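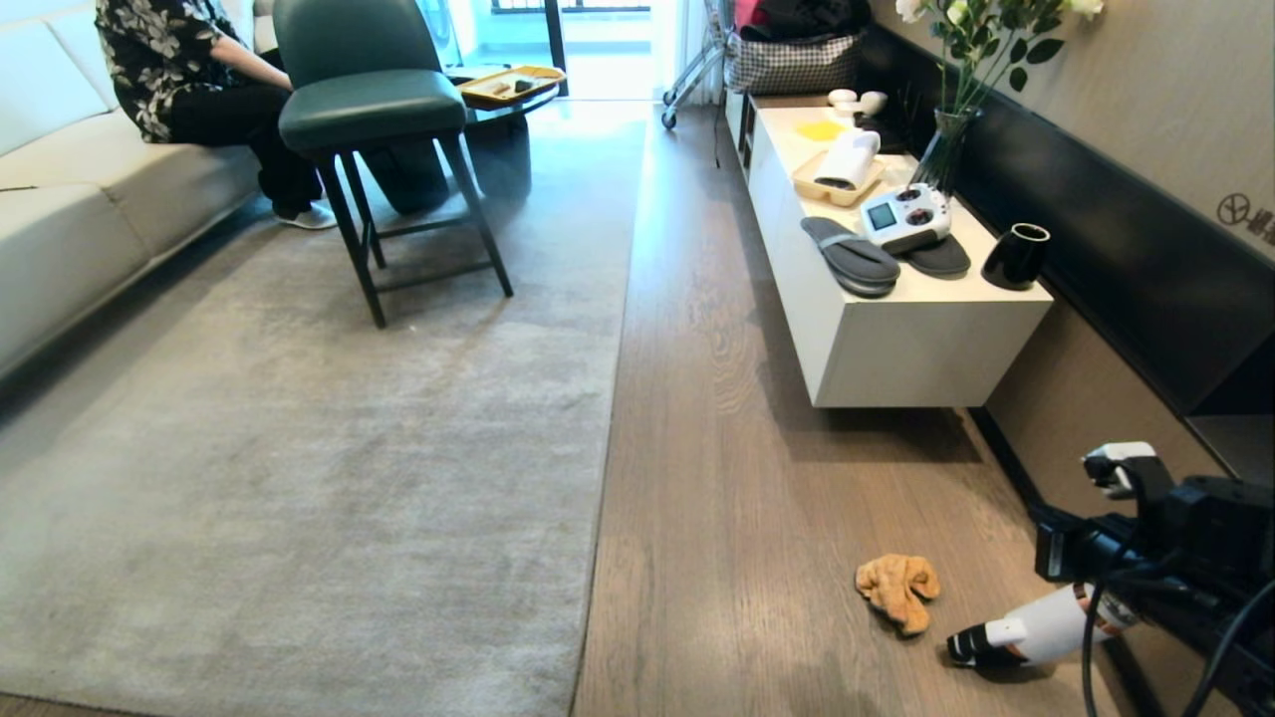 Engineered oak over underfloor heating - is the Clotum quote a joke?

Print this thread | E-mail to a friend
Filed under: Home & Garden > Floors, Rugs & Tiles

draughty_dan
We've been quoted 1,193 pounds to lift the lounge boards and relay them in Clotum engineered oak. The fitter says our solid boards will "choke" the heating and we'll never get the benefit. They've been down four years and I can't see a gap you'd get a coin in. Is he right or is he selling me a floor?

pellmell
Selling you a floor. Next.

Indigo_Sock
Bit harsh. Solid wood does move more than engineered, that part is true. We had Tahiri boards in the old house and they cupped by the patio door the first winter.

pellmell
By the patio door. Where the rain gets in. Did anyone check the seal before blaming the heating?

Indigo_Sock
The seal was fine, thanks. The surveyor looked at it.

draughty_dan
He also wants 320 on top for a "thermal primer" from Nuvance. I asked what it does and he said it "helps the heat travel". Through what?

grout_expectations
I lay floors for a living and I've never needed a primer to help heat travel. There are primers for sticking boards to screed, and you might need one if they're being glued. Ask for the data sheet. If he can't send it, leave it off.

I wouldn't write off engineered though. It's a decent product and I'd pick it for a new job. I just wouldn't rip out a sound floor for it.

Indigo_Sock
Have you got a big rug down, Dan? That'll hold back more heat than the boards will.

draughty_dan
Yes, a large one, fairly thin. He never mentioned it.

pellmell
Of course he didn't. You can roll up a rug for nothing.

mrs_tarmac
I'm not convinced about the rug either. Ours went up in the loft in March and the bill came down by the price of a sandwich. It was getting warmer anyway, so what does that prove?

grout_expectations
Not a lot. Try it in a cold week with the thermostat left alone.

draughty_dan
Fine, rug up when it next turns cold, and I'll ask for the data sheet. Not holding my breath for either.

Recent threads
Indetside underlay: worth the extra?
Squeak by the radiator, 41 replies
Can you sand a floor in one evening?
Door bars that don't trip people up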